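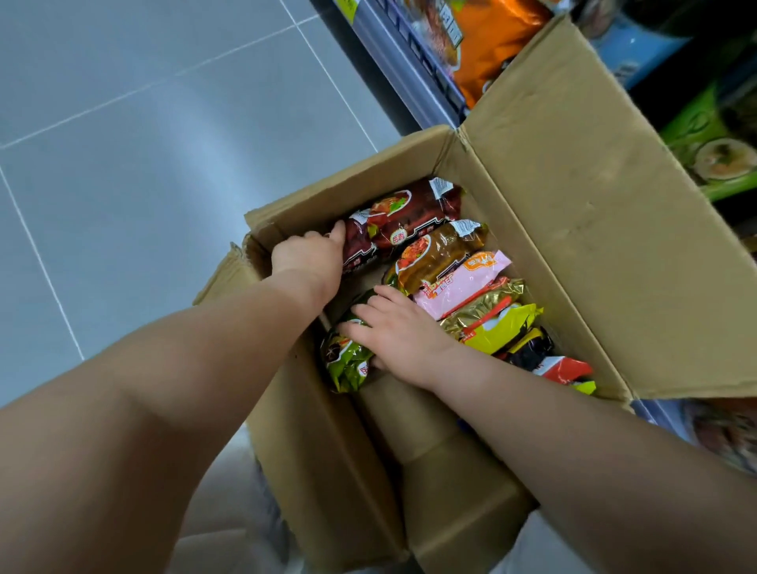 Platel mixed noodle box – review

I bought this box in March, from the Marwat shop, for 519 and free delivery. Every packet has a different flavour and a different colour, so it is easy to remember which one you liked.

My favourite is the green one with mushrooms. It is mild and the soup smells very good. The brown one is too hot for me – I used only half of the chilli powder and I still needed 2 glasses of water.

The noodles stay firm if you do not cook them too long. I would like a bigger print on the white labels, and a smaller box, as the packets do not fill it and they can move.

I would order again, but with less chilli.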